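Bench tips: trying out hand-held grippers before you commit

Typed up fast from the notes on the wall, so sorry for the shorthand. Mostly for the people starting in May who asked what to check when there are two or three grippers to pick from. Workshop tips, not theory. Skip what you know.

Before you start

Clear one table. A whole table, not a corner of one. You want room to come at an object from both ends.

Charge everything the night before. Label the chargers, the Grultis one looks just like the camera one and it is NOT the same.

Sleeves up, bracelets off if they dangle. Loose thread in a finger hinge is ten minutes with tweezers.

Wipe the lens. Then wipe it again with the clean side of the cloth.

Pick the objects first

Do this before you touch a gripper or you'll pick things that suit your favorite.

Good starter set: something tall and smooth, something flat, something light that tips over, something floppy. A drinks bottle, a closed utility knife, a little plant in a pot, a dish towel. Cheap stuff from the kitchen shelf is fine.

Same objects for every gripper. Same bottle, filled to the same line. Dorottya marks the line with tape.

Blade in, always. If the knife has a lock, lock it.

Plants: grip the pot. Leaves bend between the fingers and then you're sweeping soil.

Fingers

Soft lattice fingers wrap around round things well and are poor at getting under flat things. For flat things slide the object to the table edge and take it from there, or put a thin rubber mat under it so you can press down.

Hard fingers the other way round. Great on a knife handle, slippy on a bottle.

Grip tape on the tips helps for a day or so. Then it picks up dust and gets worse than bare. Replace it, dont clean it.

Check that both fingers meet in the middle. Close them slowly on a strip of paper and pull. If the paper slides out one side easier than the other, one finger is mounted crooked. Loosen, square up, tighten, paper again.

Little cracks show up at the base of the lattice first. Flex each finger toward the light before every session. Our first Forevholm pair went at the base after 1,000 closes, the second pair did the next 1,000 and still looked ok. Keep a spare set in the drawer.

Weight and handle

Hold it out at arm's length for as long as it takes to boil a kettle. Wrist hurts? It will hurt a lot more by lunch.

Heavy at the front is worse than heavy all over. If the camera sits far forward, try moving the battery back.

Swap hands. Left-handers get forgotten, and half the triggers on these things are awkward from that side. Esperanza is our lefty and she gets the first go on anything new now.

Padding: bicycle bar tape beats foam. Foam goes gummy.

Camera

Wide lenses see your own knuckles, the ceiling, the chairs, everything. Fine. What you need to see is both fingertips, all the way open and all the way closed. Check it at both ends of travel.

Turn off auto exposure if there is a bright ceiling light or a window behind the table. Otherwise the picture jumps every time you tilt.

Glass walls give reflections. Blinds down, then look at what's left and turn the table until the bright streak isn't across your object.

Shoot a test clip and watch it on a real screen. The phone hides blur. We lost 40 clips once that way.

Focus: set it at table distance, dab of nail polish on the ring so it can't creep.

Marker plates

Black and white squares, keep them flat and matte. Shiny tape over a marker = no tracking under a ceiling light.

Print at full size. "Fit to page" shrinks it a tiny bit and you'll chase the error for an afternoon. Measure the print with a ruler, Fülöp wants 97 mm on theirs edge to edge, others differ, read the sheet.

Don't hold it by the plate. Obvious, everyone does it.

If a plate is bent replace the plate. No straightening.

Controllers and arms

Try the controller with nothing plugged in first. Lights, buttons, menu. Then the gripper. Then the arm. One thing at a time or you won't know which bit is unhappy.

Route cables with slack at the wrist. Move the arm to its farthest corner by hand, power off, and look for a tight spot.

Speed at the lowest setting for anything new. Stop button within reach of whoever is closest, and say out loud who that is.

A gripper that feels great in the hand may be hopeless on the arm if the bolt holes don't line up. Ask for the hole drawing before buying. We have an adapter plate from the Jundville shop, about 15 minutes to fit, longer if someone has walked off with the small hex key.

Scoring

Keep it dumb. Picked up, dropped, knocked over. Three columns and a pencil.

Same person does a full round with one gripper, then a full round with the other. Then trade. People get better as they go, so change which one goes first.

Write down the finger set too! Half our old sheets say "gripper B" and that's it. Useless.

Two people, two grippers

Go one each on opposite sides of the table and compare as you go. Faster than passing a single one back and forth, and you can look at how the other person's wrist is bent while they work. Agree on who reaches first. Leave a gap between objects wide enough for an open hand, things like the plant and the bottle need more clearence than you'd think with both fingers spread. Push the chairs back out of the way if you'll be moving around.

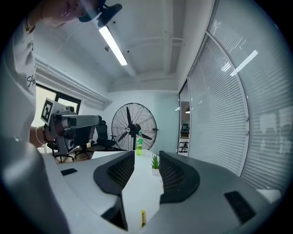 Packing up

Fingers open before you put it in the case. Closed ones take a set overnight.

Power off, then unplug. Then copy the clips. Then check the copy opens before wiping the card.

Utility knife back in the tray. Bottle in the fridge if somebody wants it.

Broken bits go in the red tub with a note saying what and when. No note, it goes in the trash.

Last update November 1, 2019. Corrections to Dorottya Hegyi or Esperanza Marchetti, or write them on the sheet by the door.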